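How to Play Callov

Callov is a rummy-style card game for two to four players, and it's the one my family drags out every time we're stuck inside. I learned it from my friend Chukwuemeka Danladi, who beat me for a whole June before I caught on to the scoring. It's easy, I promise!

You need a 40 card deck. Take a regular deck and pull out the eights, nines and tens (leave out the jokers too). Shuffle and deal 7 cards to each player, one at a time, starting on the dealer's left. Whatever's left goes face down as the stock, and you flip the top card over to start the discard pile.

On your turn, draw one card, either from the stock or the top of the discards. Then lay down any melds you've got. A meld is three or four cards of the same rank, or a run of three or more in the same suit. The seven and the jack count as neighbors, so 6-7-J of hearts is a perfectly good run. I forget this constantly. Finish by discarding one card.

The hand ends when somebody gets rid of their last card. Face cards you've melded are worth 10 points, aces are 15, and everything else is 5. Subtract whatever's still in your hand. First player to 1000 wins, and if two of you cross it on the same hand, the higher score takes it. My best losing score is 861, which still stings.
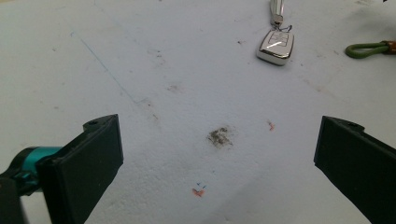 Keep the discard pile squared up so only the top card shows, because peeking at the buried ones is against the rules at our house. Give it a fixed spot, too. If your table is plain white, pick a landmark in the middle, like the grayish-brown smudge on this white surface, and drop every discard right on top of it. The stock goes beside it, close enough for everybody to reach. If the stock runs out, set the top discard aside, shuffle the rest and keep going.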